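Ukbridge shared workshop, bench notebook
May 4, 2021
Entry by Zinhle Botha

Belt rig (Pimamau), two arms. Carrying on from the April notes, same bench, same wall end.

Gearbox swapped before lunch. The old one had a chewed tooth, which explains the ticking we kept blaming on the roller. Spare came out of the Cele box, bit stiff, greased it and ran it by hand for a while. Ran fine under power after that. No tick.

Belt tracking – still wanders towards the far rail if left going. Gave the left roller a quarter turn on the far side only. Better. Not cured. Don't touch the near side screws, they're where I want them.

Speed pot is set at 89 on the dial now. Was higher, but the toys roll when they land and then the right arm is chasing them. Leave it at 89 please, or write down what you changed it to.

Job for the afternoon: left arm picks a plush, puts it on the belt at the left end, right arm takes it off again. Sounds easy. The orange ones are the nuisance, both close in colour and one of them keeps its strings on. Pink is easiest for the vision, green next. Pesent script picks whichever orange it sees first and then changes its mind half way down, so I've hard coded the nearer one for now. Ugly, will fix.

Fruit and foam blocks parked on the back panel. Moved them off the front so they don't get mixed up in the segmentation.
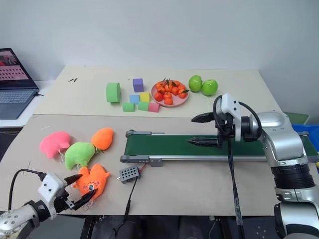
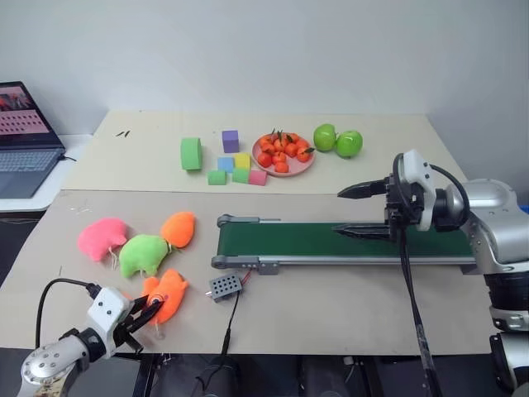 Left gripper at the nearer orange plush, right one open over the belt. Control box in front of the left end of the conveyor in both.

Approach height for the left arm dropped a touch, the fingers were closing on the top of the toy and slipping off. Wants to go lower still I think, but slowly, I don't fancy a fingertip into the tabletop. Wait time after close is now 700 ms. Was shorter and it lifted before it had proper hold.

Right arm: home pose is too far over the belt. OK for takeing things off, in the way if anybody wants to get at the far rail. Move it back next time.

Cables. The one off the right wrist hangs straight down over the table edge and I don't like it, one good swing and it'll catch on the rail. Needs a clip, or route it back along the arm properly. Same for the black one off the control box. The thin red wires on the box want strain relief too, I knocked them twice with my sleeve.

Laptop stays on the side table – if it goes on the bench it shakes.

To do
clip for right wrist cable
strings off the orange toy, or tie them up short
write the orange picking bit properly
second quarter turn on the roller if it's still wandering
put the Cele box back on the shelf, its under the bench
ask for more grease, tube is nearly done

Power off at the wall when I left. Old gearbox is in the tin with the lid taped down, dont bin it, I want the motor plate off it.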